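Print this article | E-mail this article

Garkeck issues draft practice guide for two-arm tableware handling

Aug 17, 2022 – Garkeck has published a draft guide to good practice for tabletop cells in which two robot arms handle household dishes. It covers cell layout, gripping, speed limits and record keeping, and is open for comment until January.

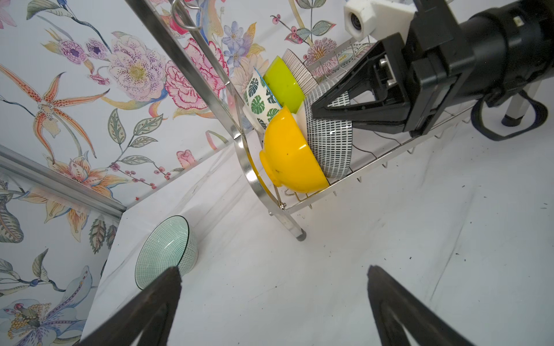 The draft sorts tableware by how it is presented to the gripper. Bowls stored upright in a wire rack form a separate class, as the fingers have to close on the wall of the bowl close to the dividers. Neighboring pieces should be of different color or pattern where possible – a yellow bowl next to one with a black dashed grid, for instance – so that a reviewer can tell from the recording which piece was touched. Grip force in this class is limited to 30 newtons for ceramic and glass.

Both arms should be fixed to a common rail and share one coordinate origin. While one arm is inside the rack, the other is to stay outside a zone of 40 millimeters measured from the outermost wire. Cables must be routed so that they can't drop into the zone at any joint position.

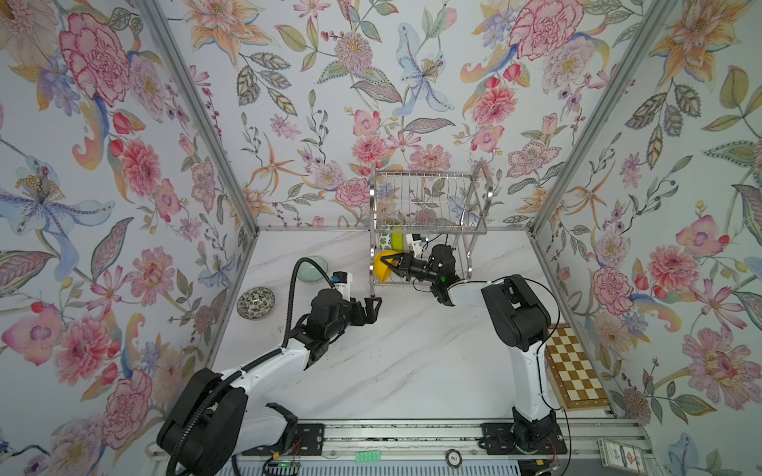
Speed and stopping

Tool speed is capped at 300 millimeters per second over the open table and at half that within the rack zone. A stop command must halt both arms, including the one that is not moving a load. The stop is to be tested at the start of each shift and the result logged.

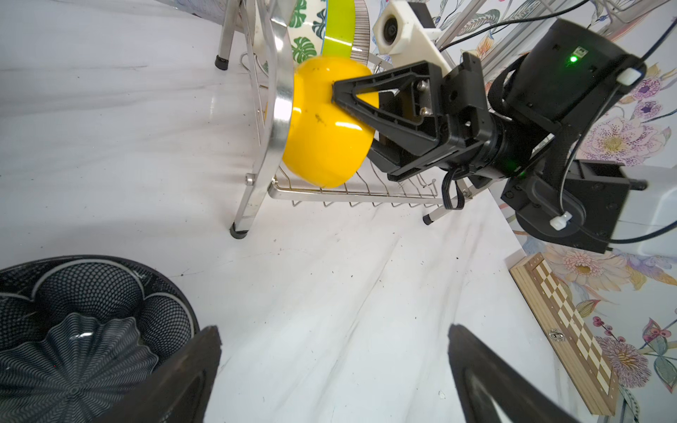 Wear on finger pads is to be checked after every 143 grasps, a figure taken from trials at Neltach. Benoît Langlois, editor of the draft, said the interval was set for smooth glazed surfaces and may be lengthened for other materials. Pads from different batches should not be mixed on one gripper.

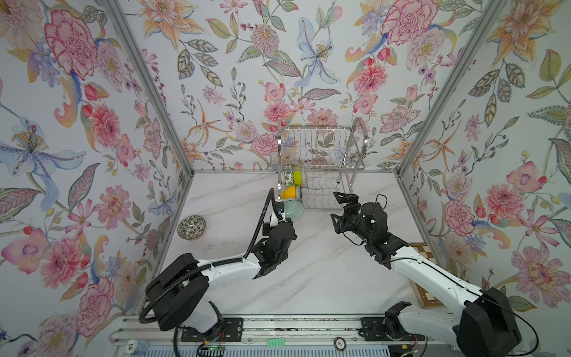 Records must name the arm used for each grasp, the class of item and any contact with the rack. Dropped pieces are logged separately. Manríquez and Pavley have asked for a shorter form for cells run without an operator present, and a revised annex is in preparation.

Contact | © 2022 Garkeck | Back to top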